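4. Preparing the Floor and Installing the Underlay

This section covers the Flulow floating floor system in dry rooms at ground level and above. For basements and rooms with underfloor heating, read Section 7 first. Installation on stairs is not covered by this guide.

4.1 Before You Start

Store the unopened cartons flat in the room where they will be installed. Leave them there until the boards have reached room temperature. Do not stand cartons on end or lean them against an outside wall.

Check the batch code on each carton label. Boards from different batches can vary in shade. If more than one batch has been supplied, open several cartons and mix the boards during installation.

Tools and materials:
Long straightedge, at least 2 m
Tape measure and pencil
Utility knife with spare blades
Spacers
Vacuum cleaner with a hard floor nozzle
Nerico underlay, one roll for each 20 square meters
Vapor barrier film, 200 microns (concrete subfloors only)
Joint tape

NOTE: Underlay with a built-in vapor barrier may be used in place of separate film. Do not use two barriers together. Moisture can become trapped between them.

4.2 Checking the Subfloor

1. Remove carpet, carpet pad, tack strips and any loose floor covering. Ceramic tile that is firmly bonded may stay in place.

2. Remove baseboards if they are to be reused. Number the back of each piece and mark its wall on the room plan.

3. Walk the full area and listen for movement. On timber subfloors, screw down loose panels at every joist. Set screw heads below the surface.

4. Lay the straightedge on the floor in several directions, including both diagonals. Mark any gap deeper than 2 mm with pencil.

5. Sand or scrape high spots. Fill low spots with a cement-based leveling compound and let it cure for the time stated on the bag.

CAUTION: Old sheet flooring and black adhesive may contain asbestos. Do not sand, scrape or break up material of unknown age. Have a sample tested before work continues.

6. On concrete, carry out a moisture test as described in Appendix B. Record the reading on the installation record. Warranty claims for cupping or swelling are not accepted without it.

4.3 Cleaning and Working Position

Vacuum the subfloor twice, the second time at right angles to the first. Pay attention to corners and to the joint between floor and wall. Grit left under the underlay will be heard as a crunch when the floor is walked on and cannot be removed without lifting the boards.

Most of the work in this section is done kneeling or bent forward. Wear knee pads and change position often. Keep sleeves short or fastened at the wrist when using a knife. Remove rings and bracelets before handling boards, as the surface finish will scratch.

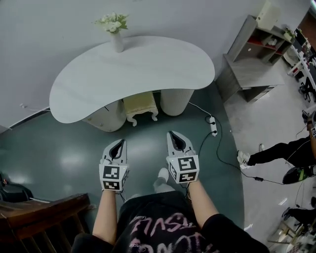

4.4 Laying the Vapor Barrier (Concrete Only)

1. Unroll the film parallel to the longest wall. Let it run up each wall by the width of a hand.

2. Overlap adjoining sheets by 200 mm. Tape the full length of each overlap, pressing the tape flat from the center outward.

3. At pipes, cut a cross in the film, push it down over the pipe and seal the cut edges with tape.

4. Inspect the film for tears. Patch small tears with tape. Replace any sheet with a tear longer than the width of the tape.

Do not trim the film at the walls at this stage. Trim it after the last row of boards has been installed and before the baseboards are fitted.

4.5 Laying the Underlay

1. Start in the corner where the first board will go. Unroll the underlay at right angles to the direction of the boards, printed side up.

2. Cut to length with a utility knife against the straightedge. Place a scrap board under the cut when working over vapor barrier film.

3. Butt the next strip against the first. Do not overlap the strips. An overlap raises the boards and puts stress on the locking joints.

4. Tape the joints. Use short lengths of tape at first to hold the strips in line, then run one continuous length over the joint.

5. Lay only as much underlay as can be covered in the same work session. Exposed underlay is easily damaged by foot traffic.

NOTE: Nerico underlay may curl at the end of the roll. Turn the last strip over for a few minutes before taping. Turn it printed side up again before it is fixed in place.

4.6 Planning the First Row

Measure the room at right angles to the boards at both ends and at the center. Use the smallest figure. Divide it by the board width, which is 295 mm for the Ustwood range. If the remainder is less than one third of a board, trim the first row so that the first and last rows are of similar width.

Check the starting wall with a string line. If the wall is not straight, trace its shape onto the first row and cut the boards to match. Keep the expansion gap given in Table 3 at all walls, pipes, door frames and fixed cabinets. Do not fill the gap with caulk.

Undercut wooden door frames before the first board is laid. Place a piece of underlay and an offcut of board against the frame and use them as a guide for the saw.

CAUTION: Kitchen islands and other fixed units must not be installed on top of the floating floor. Install the unit first and lay the boards up to it with the expansion gap in place.

4.7 Check Before Continuing

Subfloor is flat, dry and free of grit
Moisture reading is entered on the installation record (concrete)
Film overlaps are fully taped (concrete)
Underlay joints are butted and taped
Board layout is marked on the room plan
Door frames are undercut

Continue with Section 5, Installing the Boards.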